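Print this page | E-mail this listing

Contract evaluator, dexterous hands (fixed term)
Skeveo Manipulation Lab, Gukham site

Skeveo is comparing two multi-fingered hands, the Dodow and the Tudose, on a shared bimanual arm platform. The evaluator will run the simulated trials, repeat a subset on hardware and write the comparison report. The post starts in June and runs for 34 weeks, 16 hours per week, on site.

Duties
- Run the tabletop task set in simulation with each hand under the same controller gains.
- Log grasp failures by type: missed contact, slip, crushed object, collision with tableware.
- Tune contact and friction parameters for small soft objects.
- Maintain the trial scripts and report regressions to the controls group.

Requirements
- Working knowledge of Python and one physics simulator.
- Experience with teleoperation or with trajectory replay on two arms.
- Ability to read a joint torque log without supervision.

Applicants called for interview will complete a bench exercise in the kitchen counter environment, using plates, a cutting board and small food items.
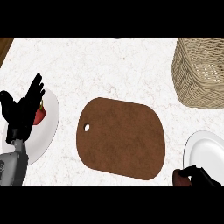 Silviu Stoica adds that thumb placement matters more than finger speed in this task set, and that candidates should expect to spend most of the exercise on approach angle.

Send a resume and one sample trial report to the Gukham office, reference 2939. Applications close Friday at 5 p.m.

Shares: 9 | Comments: 0
This site uses cookies to remember your search settings. Accept | Manage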